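Tire pressures and recovery gear for a two-vehicle gravel trip

2025-11-22

Filed under: vehicles, route notes

The Vainio track is the part of the trip I get the most mail about, so these notes deal mainly with that stretch and with how the vehicles were set up for it. We drove it in July, in the dry season, with two diesel station wagons. I had one and Tiina Valtonen had the other. Ashton Kingi rode with her and did most of the navigation for both cars over the radio.

The track leaves the paved road at Jenda, where the last fuel station is, and ends at the Bokesora gate. The distance on my trip meter was 130 km. The surface changes four times. First comes graded gravel with corrugations, then hard clay with old wheel ruts, then deep sand, then a stony climb to the gate. The sand section is 33 km long and took us longer than everything else put together.

Tires

I run all-terrain tires in the standard size for the car. A wider tire was offered to me and I declined it. On sand, a longer contact patch does more than a wider one, and you get length by letting air out.

My pressures, measured cold in the morning:

Paved road, loaded: 2.4 bar front, 2.8 bar rear
Gravel: 2.0 front, 2.3 rear
Sand: 1.3 front, 1.5 rear
Stones: 1.8 front, 2.1 rear

Tiina's car is heavier at the back because of a second fuel tank and a steel drawer unit, and she adds 0.2 to every rear figure. She also carries a better gauge than mine. We compared them at Jenda and mine read 0.1 high across the range, so the figures above are corrected.

Keep the speed down after deflating. At 1.3 bar the sidewall flexes a great deal and heats up, and a sharp turn can push the bead off the rim. I stay under 40 km/h and make wide turns. Reinflate before the stones, even if the gate looks close. I left it too late on an earlier trip and cut a sidewall on the climb, in a place that can't be plugged.

Compressor

Mine is a single-cylinder unit that clips to the battery. It needs 7 minutes to bring one rear tire from sand pressure to gravel pressure, with the engine at fast idle. The duty cycle printed on the housing is short, and I let it cool between axles. Tiina has a twin-cylinder unit bolted in the engine bay. Once we had seen both working side by side, my car was simply parked next to hers and hooked up to her hose.

The hose should reach all four wheels without moving the car. Mine doesn't reach the front left, and I have put off buying an extension for two seasons.

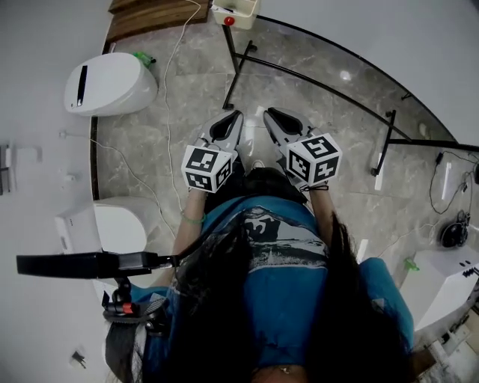 Is a winch needed for the sand section?

A shovel, a pair of traction boards and a second vehicle with a rated strap are enough in the dry season. A winch needs an anchor, and the sand part of the Vainio track has very few trees of any size near the wheel line.

We got stuck twice, my car both times. The first was a plain error: I lifted off the throttle halfway up a soft rise and the car settled to the axles. Digging out the front of all four wheels and dropping to 1.0 bar was sufficient. The second needed the strap. Tiina pulled from a firm patch ahead, in low range, second gear, with a slow start.

Use rated points only. A tow ball is not a recovery point and neither are the tie-down loops that many wagons have under the front bumper. I fitted a pair of Gruvance brackets at the front before this trip. They use the existing chassis holes and take a bow shackle without grinding. Check the bolt torque after the first day of corrugations. One of mine had moved by an eighth of a turn.

Load and fuel

Everything heavy goes low and ahead of the rear axle. I had 20 liters of water per person in flat containers behind the front seats, strapped to the seat mounts. The roof rack carried the traction boards and one spare wheel, and that was all. I have seen cars arrive at the gate with a loaded roof tent, four jerry cans and a gas bottle up there, and the side slopes in the clay section must have been unpleasant.

Consumption in the sand went to 20 liters per 100 km in my car, against 11 on pavement. Tiina's figure was a little higher. The pump at Jenda was working when we passed, but take a full tank from the previous town if you can. The camp past the gate does not sell fuel. Plan for the return on what you carry, plus whatever game driving you intend to do, most of which happens in second and third gear.

Radio and spacing

We kept far enough apart to stay out of each other's dust, and closed up for the sand. Ashton called the junctions. There are three in the clay section and only one has a sign. Keep left at the first, left at the second (the sign), and right at the third, where the left branch goes to an old borehole and stops. My map has the third junction 2 km south of its true position. The paper map Ashton had was correct.

A fixed radio is worth the wiring. The handheld I used as a backup lost the other car behind every low ridge.

At the gate

The office closes in the late afternoon and they do not let vehicles in after that. Leave Jenda early. We started at first light and arrived with a margin of two hours, stops included. They wanted the permit printout, the registration papers for both cars, and a passport for each person. Payment was by card, on a terminal that worked on the third attempt – bring cash as well.

Damage for the whole trip: one cracked mudflap, one lost wheel-center cap, and an air filter that I had expected to clean and ended up replacing. Dust had got past the lower seal. I now carry a spare filter and smear a little grease on the rim of the housing before closing it.

I will post the notes on the campsites separately, once I have sorted out which of my GPS points are real and which I saved by leaning on the button.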